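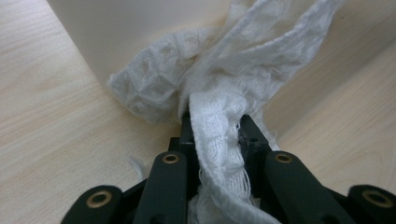
What is the best way to fold white lace for storage?

Roll it over a cardboard tube covered with acid-free tissue if the piece is long enough. Small pieces can lie flat between sheets of tissue, and anything that has to be folded should be refolded on different lines a couple of times a year.

I heard that four times on Wednesday at the Eron lace works in Grenton, from four different people, so I am putting it first.

Eron opens its finishing rooms to visitors in August. You book by phone and they take small groups. Ours met at 10 in the front hall of the Fahmy building, the old brick one by the canal. There is parking behind it, but the entrance to the lot is on the one-way street, so come in from the north side. Bags go in lockers. Rings with raised stones come off or get taped over. They keep a roll of paper tape at the desk for this and they do check.

Our guide was Kenta Ichikawa, who has worked in finishing and mending at Eron for years. He started us in the sample room. The samples are kept in shallow drawers, 512 patterns in all, filed by the width of the repeat. He pulled out a narrow edging for pillowcases, then a wide curtain lace with a scalloped border, and let us handle both. The curtain lace was much stiffer than I expected. He told us it still had the starch in it from finishing and would soften the first time it was washed.

Next came the washing room, which was warm and smelled of plain soap. New lace arrives from the machines gray in places from graphite and has to be washed before anybody can judge it. Cotton gets a hot wash. Polyester gets a cooler one and less time. They use net bags for short lengths so the loops don't catch on each other. For home washing Kenta recommended the same: a net bag, lukewarm water, a mild detergent with no brightener, and no wringing. Press the water out in a towel. A woman in our group asked about bleach on an old tablecloth and he told her to try a long soak in plain water first, changing the water every few hours.

The mending room was the part I had come for. The menders sit at long tables by the windows and work with the lace spread over dark cloth so the holes show. A missed thread in a net ground takes a few minutes. A tear through a flower can take most of an afternoon. They match the thread by holding several whites against the piece in daylight. I had always used whatever white was in my sewing box, and I could see the difference once they laid my kind of white next to theirs.

We each got a scrap and a needle and were shown how to close a small hole in net by following the shape of the holes next to it. Mine puckered. The trick, as far as I could follow it, is to leave the thread slacker than feels right and steam it afterward under a cloth.

Packing is at the far end of the building. Lengths for stores are wound on flat cards, 52 yards to the large card, and anything going to the Grulley warehouse is rolled. Crushed lace gets steamed again before it is wound. They don't iron directly on it, and they don't hang it on metal hooks.

Some practical notes:

Tickets were $7, paid at the desk, cards accepted.
The tour took a little over two hours, with a stop for coffee.
There are two flights of stairs and no elevator on the mending side. Call ahead if that is a problem and they will bring the demonstration downstairs.
Photos are fine except in the sample room.
The remnant shop closes at 2. Remnants are sold by weight in paper bags, mixed whites and creams. You can sort through the bins at the back for single lengths.

I bought a bag of remnants and two yards of the narrow edging, pattern 152, which the shop has in white only. The cream is on order and they took my number.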